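Old Chips, New Shelf: The November 2018 Sorting

Welcome to the processor page! I'm Myrtle Dunleavy and I collect computer chips, mostly out of dead servers, and mostly the big square ones with the metal lids. There is only one picture up so far. The others go in as I get each drawer sorted, so for now you get one Xeon and an awful lot of me talking.

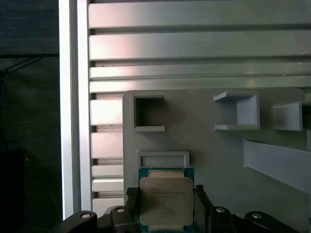 Xeons are where I started, and they're still the ones I'd grab if the house was on fire (after the cat, obviously). I love the server chips because they're chunky -- you pick one up after handling a regular desktop part and it feels like somebody meant it. This one has the silver lid with the notched corners, and a bit of green and teal peeking out around the edges, which I think is the prettiest part of any chip. INTEL and XEON are up at the top of the lettering, with the model underneath and then the smaller codes. I came home from the Soscombe swap meet with a whole bread bag of chips, and it took me 4 evenings at the kitchen table to get them into drawers.

Drawer by drawer, so you know what's coming:

Drawer one -- the Soscombe bag. There were 29 chips in it when I tipped them out on a tea towel, and I paid five dollars for the lot. I'd have paid more, but please don't tell the man at the table.

Drawer two -- the Alby box. A school in Alby was clearing out its server closet and my brother-in-law got there before the dumpster did. Lots of doubles in this one, so if you want to trade, start here!

Drawer three -- Park Street odds and ends. Everything I picked up before I kept notes, which means I don't know where half of it came from. I'm working on it.

Drawer four -- Sketthorpe. Still in its shoebox. I haven't even taken the lid off the box yet, and I'm trying to be good and finish the other drawers first.

A few people have written to ask how I clean them. Old thermal paste comes off with rubbing alcohol and a coffee filter, and I go easy over the printing, as some of it is fainter than you'd think. Please don't use a kitchen scrubber. I did that once, years ago, and I still have the chip with the scratches on it.

I store them in the plastic clamshells the sellers use, with a paper label on the back -- model, where I got it, what I paid. The clamshells come in packs of 100 and I'm most of the way through my second pack. My sister thinks that's plenty of chips for one person. She has up to a dozen teapots on her windowsill at any time, so I don't take advice from her.

If you have server chips in a drawer somewhere and you'd like them to go to a good home, the guestbook is open. I check it most nights after supper.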